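Section 3. Setting up a listening post

The Drergate audio guide plays recordings on the history of military bands and the spread of early dance music between the wars. Each listening post needs one player, one headset and one wall bracket. Fit the bracket before you begin.

1. Switch the player off at the side and place it in the bracket. Push down until the catch clicks.
2. Plug the headset lead into the left-hand socket. The right-hand socket is for the visitor counter only.
3. Switch the player on. The light turns green when the recordings have loaded.
4. Enter the post number on the keypad and press OK. Numbers run from 1 to 129. Two posts must not share a number.

Note: if the light stays amber, the memory card is not seated. Switch off, press the card in again and repeat step 3.

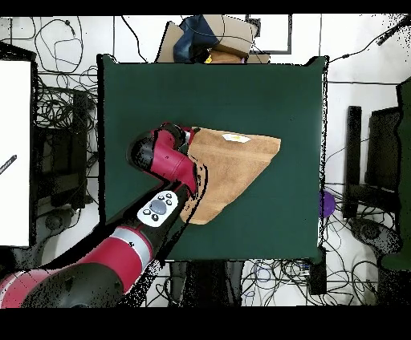

Gaëtan Hervieu asks whether the post number has to be entered again after a power cut. It does not. The player keeps its number for 300 hours without mains power. After that, go back to step 4.

Choosing the recordings

5. Hold the MENU key for 3 seconds. The list of programmes appears.
6. Select "Regimental bands", "Dance halls" or "Veterans' voices". The Lefèvre interviews are stored under the last of these and are in French, with English on the second track.
7. Set the default language, then press OK to save.

Caution: do not remove the memory card while the list is open. Recordings may be lost and will have to be copied again from the master disc.

Setting the volume

8. Put on the headset and play the test passage, a short cornet solo. Turn the dial until the solo is clear and the announcement after it is comfortable.
9. Lock the dial with the small key supplied. Keep the key with the master disc.

Some of the older transfers have surface noise from the original records. Turning up the treble makes it worse. Leave the tone control at its middle setting. 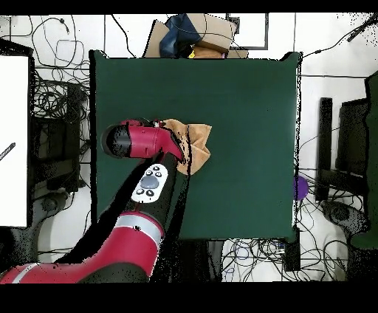

Tan cloth on the green tabletop.

10. Hang the headset on its hook. Playback stops and the player returns to the start of the programme.

If playback carries on with the headset on the hook, see Section 5, "Hook switch".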